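Stemora Collection Kit - Operator Guide
Section 6: Recording Household Episodes
Revised 3 March 2023 by Senthil Chacko and Anil Pinto

6.1 Before the first episode

1. Load the task list for the site and select one task. Do not mix tasks within a batch.
2. Start all camera streams and wait until each shows a steady frame count.
3. Open both grippers fully, then press Zero.
4. Stand at the marked start position and check the head view.
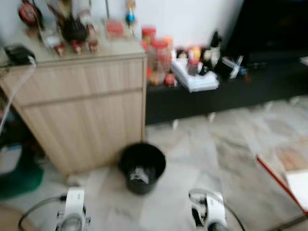
The head view sets the start condition for every episode in the batch. The task target must be inside it before recording begins, and both grippers must show at the bottom. For a wastebasket task, park the grippers apart so that the basket stands clear between them, with its opening and the white bag inside in view. Leave the items on nearby cabinets where they are. Clutter is part of the training set.

CAUTION: Check for cables hanging from furniture before moving the base. Route the arm cables so that they cannot catch on a handle or a table leg.

6.2 Recording

5. Press Record and hold still for one second.
6. Perform the task at an even pace. If a grasp fails, try again within the same episode - do not stop and restart.
7. Return to the start position and press Stop.
8. Label the episode Success, Recovered or Fail.

Record 40 episodes per batch. An episode longer than 3000 frames is split by the Preltholm uploader and must be labeled twice.

6.3 Checking the wrist view

9. Play back the wrist stream at half speed.
10. Confirm that both fingertips stay in view with the gripper open.
11. Flag any episode in which glare covers the target.
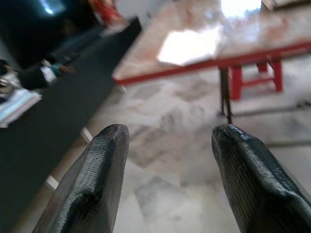 Figure 6-2. Wrist view, fingers open. Note glare on the tabletop.

NOTE: Glare away from the target is acceptable. Do not close curtains or change lamps partway through a batch.

If the wrist stream stops, the console shows code 117. Discard the open episode, reseat the camera plug and repeat step 3. Report repeated faults to Aravind Mudaliar with the batch number.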